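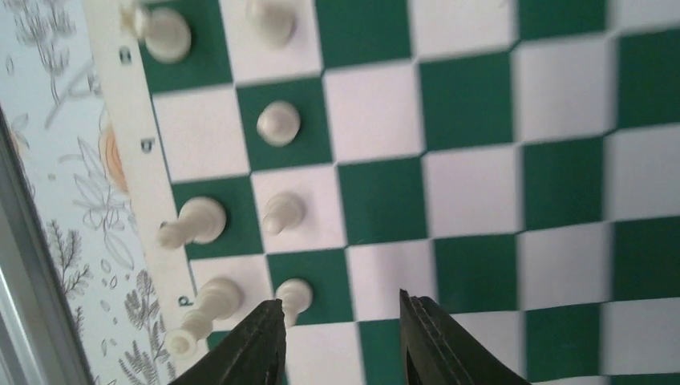
tinplate_5
Went to the Maleck open day in July. They had the chess cell running, two arms on a rail. I came for the grippers. Two pawns were standing close to pieces that had fallen over, and that is the sort of spacing I wanted to ask about. The chap from Vornero said tipped pieces are harder than upright ones.

joslow_fan
Did it put them on the right squares?

tinplate_5
I saw 3 good placements, then I went for tea.

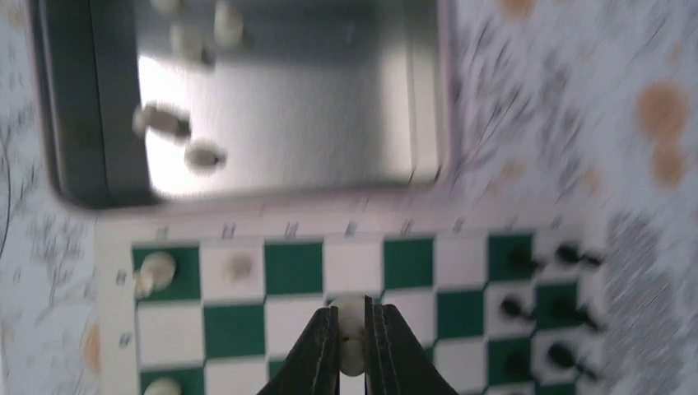 White piece in the gripper, more in the tin.

grebe225
Not convinced. A fixed pick and place rig would do that quicker.
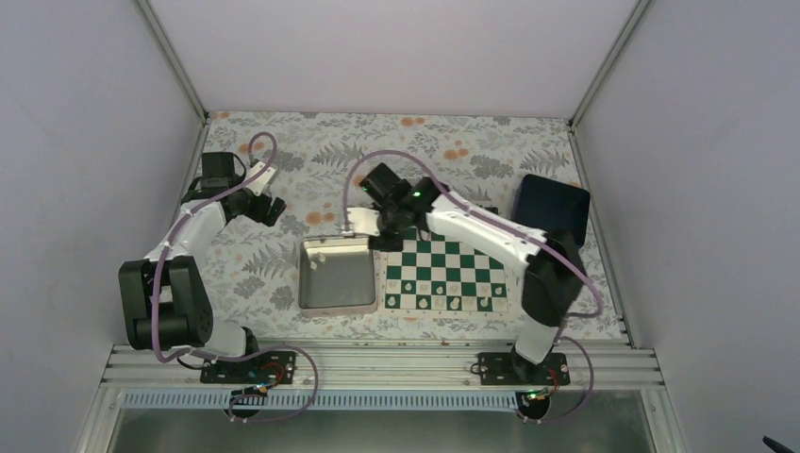
tinplate_5
Speed wasn't the point of the demo – they said so at the start. With the tray between the two arms, either could be given the clearing up. I'd have liked to see both on the board together.

grebe225
Still slow.

joslow_fan
I'd go just for the wrist view. Is Tu doing one as well? 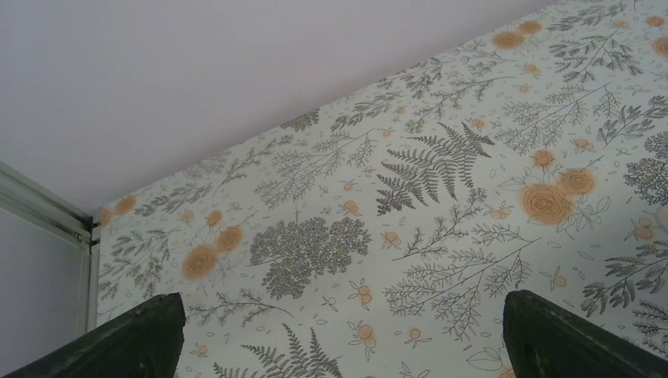 Wrist view, fingers apart over the leaf and rose pattern.

tinplate_5
Tu is in the autumn, I think. Booking isn't open yet.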